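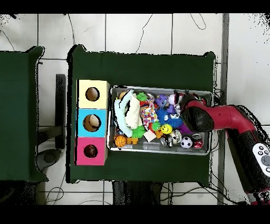

Toy tray and the three boxes: yellow, blue, pink.

Josby Toy Inventory, README

Josby is an item list for a mixed collection of small toys and household odds and ends, kept for sorting exercises. It records what each item is, its surface type, and whether it goes through the round hole of a sorting box. The list has 389 entries. It grew out of the Barham list, which had 108 and covered balls only.

Contents
items.csv: one row per item
surfaces.csv: allowed values for the surface column
boxes.csv: one row per box color
CHANGES.txt: edits since the Barham list

Columns in items.csv
item_id: integer, never reused
name: short plain name, lower case
surface: plush, spiky, smooth, fabric, foil, metal, other
main_color: one value; use "multi" for patterned items
fits_hole: yes, no, squeeze
weight_g: grams, blank if not weighed

Enter "squeeze" for items that pass only when compressed. Spiky balls are measured at the tips of the spikes, uncompressed. Baseballs and tennis balls are listed as separate names even where the diameters match. Crumpled foil is listed by its current size and remeasured in May.

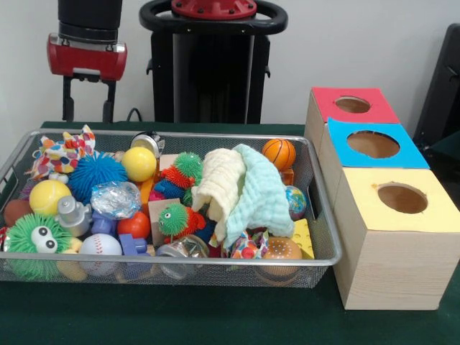

Does the lid color of a box restrict what can go in it?
Color is a label only, and any item marked yes or squeeze may go in any box.

Loading the tray
1. Put flat fabric items in last. They hide smaller pieces if they go in first.
2. Keep the load under 3000 g.
3. Leave the sorting boxes off the tray.
4. Building pieces go in singly, never joined.
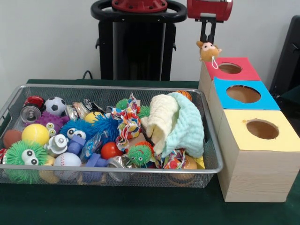
Known problems
Cans and wrappers change shape with handling, so their fits_hole values are less reliable than the rest. The surface value "other" is overused for hard plastic parts. Rows imported from the Zulu supplier sheet have names in mixed case, and 2 of them lack a main_color. Items with eyes are not flagged separately; search for "eyes" in the name column.

Care
Plush and fabric items are machine washed cold in a net bag. Rubber items are wiped with Clamamine diluted to label strength and air dried. Foil is not cleaned. Remove any item with a split seam and set its row to retired; do not delete the row.

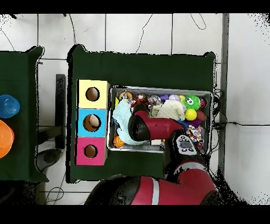

Mixed load: balls, plush, and a multicolored knotted rope toy.

Versioning
Additions raise the minor number. Any change to column names or allowed values raises the major number.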